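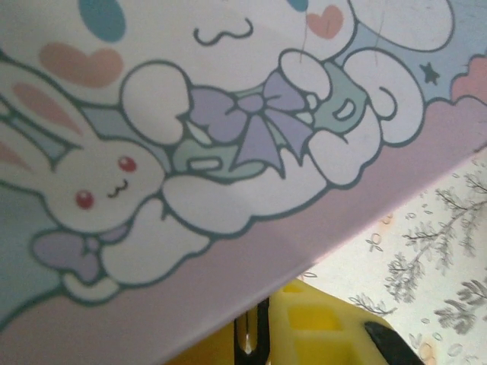

Pastel print with a long-eared white puppy and pink heart cheeks.

Vultier Memorial Keepsake Kit: a review

I bought the Vultier kit the week after my aunt's service in Stemville, when I had a shopping bag full of sympathy cards, a guest book and a stack of leftover programs and no idea where to put any of it. The funeral home had a brochure for the kit on the counter. I should say up front that I don't much like being sold things in funeral homes, so take the rest with that in mind.

What you get is a storage box, a set of card sleeves, a blank booklet for writing down memories, and access to an online tribute page run by a service called Clustumix. The box is fine. It closes properly, it holds more than I thought it would, and the lid doesn't bow when you stack something on it. If Vultier sold the box alone I would probably tell people to buy it and leave it there.

The sleeves are another matter. They are sized for a standard folded card, and sympathy cards seem to come in every shape except that one. The tall narrow ones stick out at the top and the square ones won't go in at all. I ended up tying most of ours with ribbon, by family, which worked better and cost nothing. The obituary clipping did fit, once I folded it in 2 places I would have preferred not to fold.

The memory booklet has printed prompts on every page. "Her favorite season." "A lesson she taught me." Some relatives will like this. Mine left most of them blank and wrote in the margins about a canoe trip and a very bad Thanksgiving turkey, and those margins are the only pages I have gone back to. Plain lined paper would have done the job. The paper is also too slick for a fountain pen — my mother's entry smeared before she got to the end of it.

Then there is the tribute page. The brochure says "online tribute included," and it is, for 90 days. After that you pay to keep it up. I found this in the small print on the back of the activation card, and I don't think it belongs there. People are not reading small print that week. Cousins who live far away had posted photos and stories, and the choice was to pay or to copy everything out by hand. There is a download button, but it saved the photos without the captions, so you get a folder of pictures and no clue who sent them. I wrote to support and had an answer in 2 days, polite enough, telling me captions were "on the roadmap."

For comparison, I looked at the Alemneh memory box that a neighbor used for her father. It has no web page and no prompts, only a deep box with dividers you can move. It looks plainer, and the hinge on hers was a little stiff. I would still pick it.

Pros: solid box, decent size, quick reply from support.
Cons: sleeves that fit very few cards, slick paper, a web page that turns into a bill.

Rating: 2 out of 5. If someone gives you the kit, use the box, print the tribute page while it is still up, and write the names on the backs of the photos yourself.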